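Snack Table and Packaging Group
Minutes of the meeting held 25th October, Brarby Room, ground floor

Present: seven members. Apologies received from two, both on vacation.

1. Minutes of the last meeting
Agreed, with one correction. The crackers that went stale were in the tin with the loose lid, and the minutes had blamed the jar. The jar is cleared of all charges!

2. Leftovers and what to do with them
This was the big item and we gave it most of the evening. The shared table has grown wonderfully since summer – people keep bringing things back from trips and from the new grocery on Buthelezi Street, and there is nearly always something none of us has tasted before. The trouble is what happens once a bag is open. Everyone agreed that snack bags, a carton or two, a molded-pulp food container and a mug all end up sharing one white tabletop, with the big clear plastic bag crumpled up behind them. 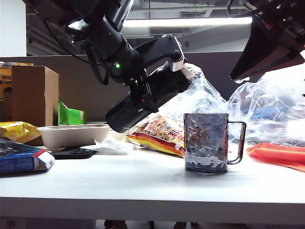 Do opened snack bags have to go in the trash at the end of the evening?
They can stay if they are folded over twice, clipped, and put in the lidded bin with the date on a strip of tape. Anything without a date goes out at the Friday-style clear-up, which we now hold after every session.

A member had tried three ways of closing a bag at home and brought her results, which were a joy to hear. Plain folding kept corn puffs crisp for two days. A clothespin did better. Pushing the air out first and then clipping did best of all, and she passed the puffs down the table so we could judge for ourselves. They were excellent. Action: buy clips, one pack of 40, from the petty cash.

3. Packaging
We went over what can be kept. Clean cardboard boxes get flattened and go in the paper bin. Pulp containers can go in the compost if they have no grease on them, and our local compost site takes them torn up small. Large clear bags are worth keeping, as they're perfect for carrying the empties out. Foil-lined pouches are still a problem and go in the trash for now. The Gridus drop-off point was mentioned as a possibility and somebody will call to ask what they accept.
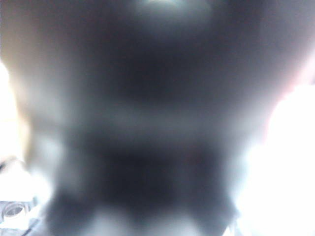 There was also a lively discussion about labels. Several favorites have no English on the pack, and members with allergies would like to know what is inside before they dig in. We loved the idea of a little card clipped to each bag, written by whoever brought it, with the name, the main ingredients and a word on how spicy it is. Cards will be ready for next time.

4. Mugs and cloths
The clear textured mugs are staying. They stack badly, but they're light, they don't chip and everybody likes them. Cloths are to go home with a different member each time and come back washed. 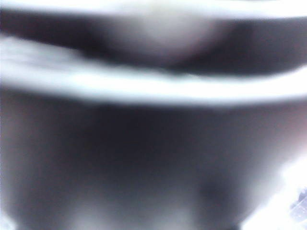

We also need a second drying rack, and the Turkulix one in the back of the catalog looks about right for the shelf by the sink. Agreed to measure the shelf first.

5. Money
Balance stands at 292 dollars. Up to 200 may be spent on the rack and storage bins. The rest is held over for the winter tasting.

6. Winter tasting
Set for the second week of December. Theme is crunchy things, sweet or savory, and we'd love for everyone to bring one they've never tried. Warm drinks provided. Please bring your own mug if you want a really big one.

7. Any other business
The window latch has been fixed. Whoever left the sesame brittle recipe in the drawer, please make it again.

Meeting closed after the last of the puffs.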